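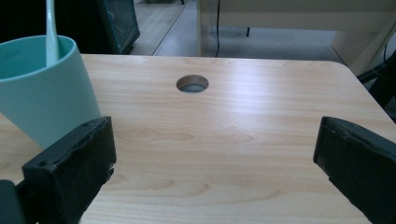
A mint-green cup, a pale tabletop and the cable hole we're always going on about.

About Orkik

Hello, and welcome to Orkik! We make small tables for working at, eating at and leaving your tea on. Our workshop is in Rirkow, in the old Heydari bakery building, and if you come in by the side door you can still see the hooks where the bakers hung their aprons (we hang ours there too).

We are a company of four. Between us we design the tables, cut them, finish them, pack them and answer the phone, so whoever picks up when you ring has probably had a hand in the one you are sitting at. To date we have sent out 3,000 tables, to homes, schools, libraries, a couple of dental surgeries and one very nice model railway club.

How it started

Orkik was set up by Kimutai Swai and Arnel Enriquez, who had been sharing a bench at a kitchen fitter's and spent most of their lunch breaks complaining about the table in the break room. It was far too big for the room. It rocked, it had square corners at exactly hip height, and the kettle lead had to go across the middle of it to reach the socket. Kimutai went home and drew something smaller. Arnel built it over a few evenings from offcuts, and the two of them carried it in one May morning before the shift began.

Then the office wanted one. Then somebody's sister wanted one for her flat, with a lower top so that her children could draw at it, and after that it seemed silly not to have a go at doing it properly. The first year was done out of Arnel's garage, with the car out in the rain and the finished tops stacked along the hall. We moved into the bakery building when the hall was full.

The Illik

Our best-known table is the Illik, and it's still very close to that first drawing. The top is nearly square and the corners are rounded, so you can squeeze past it without a bruise. It is pale, with a grain that wanders about all over the place – soft wavy lines in one part, darker swirls and streaks in another. We love this! Choosing which way round a top should go is one of the best jobs in the workshop and there is a certain amount of elbowing over who gets to do it.

And then there's the hole. It's round and neat and goes right through, and it takes a lamp lead and a charger with no trouble at all. We put a good deal of thought into where it should sit. In the middle it gets in the way of your plate, and right at the edge it might as well not be there. We ended up with a spot where a mug can stand beside it and you can still spread your papers out in front, and we have hardly moved it from that day to this.

Mugs, cups and everyday life

People ask why there is nearly always a cup on our tables. Well, it's how we test them! Before we settle on any top, it goes into the room where we have our breaks and gets used. Tea goes on it, soup goes on it, the post gets opened on it. We like green crockery in this workshop, the greener the better, and it looks lovely against the pale wood. It's also a very good way of finding out whether there is room for your elbows once the mug is down.

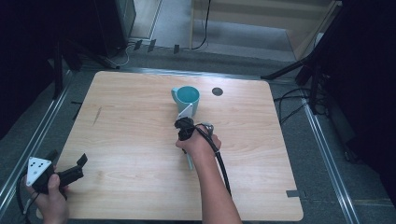
A table that is used will pick up marks, and we would much sooner see one with a few scratches than one kept under a cloth. If yours has got to the point where the marks bother you, bring it back to us. We'll sand it and refinish it for the cost of the materials, and you are very welcome to wait while we do the first part and have a look round. Every table we sell comes with a 10-year promise on the joints and the legs as well, and you don't need to find the receipt. There's a number underneath, and we keep a book.

What we're up to now

We are working on a longer version of the Illik for people who share a desk. It'll have a hole at each end, after a rather lively debate over whether one in the middle would do. There are also some shelves on the way, which Arnel has been promising for ages, and a low stool that Kimutai has now redrawn so many times that we've had to start a second folder.

We take on school visits too, for groups of up to 10. Everybody gets a piece of scrap to sand, from rough paper through to very fine, and takes it home as a stand for a cup. Sanding sounds dull until you've felt the difference between the two sides with your thumb, and then it's hard to get anyone to stop!

Come and see us

The workshop is open to visitors every weekday afternoon from 2 until 5. There is no need to book unless you're a group. Bring your measurements if you have them, and a photo of the room is a big help. It's also worth having a look at where your sockets are before you set off, as that is the first thing Kimutai will ask you.

Parking is in the yard behind the building. Please leave the space by the double doors for the timber lorry. The side door sticks a bit, so give it a push, and the kettle is on the left as you come in.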